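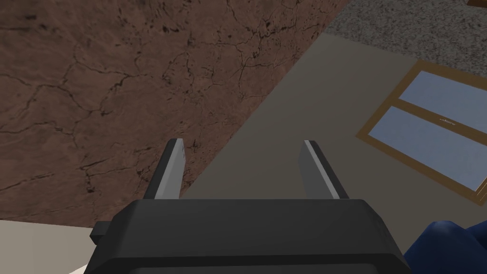

September
By Afroza Bepari

The open day at the Stanetent lab in Gredgate started at 2 in the afternoon, and I arrived early since I did not trust the bus. This page is my small record of the visit. I have kept the words short and in the order of the afternoon.

Most of the work in the lab is done in simulation. The team builds rooms in a program they call Pleser, puts a simulated arm in the room, and lets it practise. What we watched on the big screen was this practice, with the view taken from close to the gripper. After some minutes I stopped thinking of it as a drawing and started to lean my head with the camera.

The welcome. Osvaldo Bittencourt gave the introduction. He has worked on the arm program, Frota, for three years, and he speaks about it the way my uncle speaks about his ute.

The first run. The arm travelled to its starting pose and waited there. A child near me asked if it was broken. Osvaldo said it was thinking, then corrected himself and said it was loading.

The view from the wrist. When the wrist turns, all the room turns on the screen and the gripper stays where it was. Two visitors had to look at the floor for a while. I was fine, but I would not like to watch it after lunch.

Opening and closing. Osvaldo moved the two fingers with the keyboard, slowly, so we could follow. He explained that in the simulator the contact between finger and object is the difficult part to calculate, more difficult than the movement of the arm.

Surfaces. The program can change the textures of a room between one run and the next, so the arm does not learn to depend on one particular colour of table. I asked who chooses the textures. The answer was that a script chooses them, and this is why some rooms have a decoration that no family would pay for.

The failed grasp. On one attempt the object slipped and went across the room much faster than it should. Everybody laughed, and the staff laughed most. They keep the failures with the same care as the successes, and Osvaldo showed us the folder, with over 1,000 recorded runs in it.

Trying by hand. Visitors could steer the arm with a small controller. I had my turn in the second group, and I want to report that I touched the object — with the side of the gripper, and only for a moment, but I touched it. The boy after me picked it up on his first try.

The question time. A lady who runs a bakery wanted to know if Frota could handle soft bread. Not yet, Osvaldo told her, as soft things are costly to simulate and they squash in ways the program does not like. She offered to bring some rolls for testing. I hope she was serious.

The second screen. Beside the main screen there was a smaller one with the numbers: the joint angles, the time, the force at the fingers. I did not understand all of it. A student explained me the columns with great patience, and I wrote them in my notebook, where I now cannot read my own writing.

Tea. There were lamingtons and a big pot of tea in the corridor. The best conversation of the day was there, on the subject of whether a robot should learn in a tidy kitchen or in a messy one. I am for messy. Osvaldo is for both, starting with tidy.

Going home. The next open day has no date at the moment, and the lab will put a notice at the Gredgate library when it is decided. Groups are limited to 12 people, so please write your name on the list at the front desk early. Children are welcome with an adult, and the parking is behind the building, through the second gate.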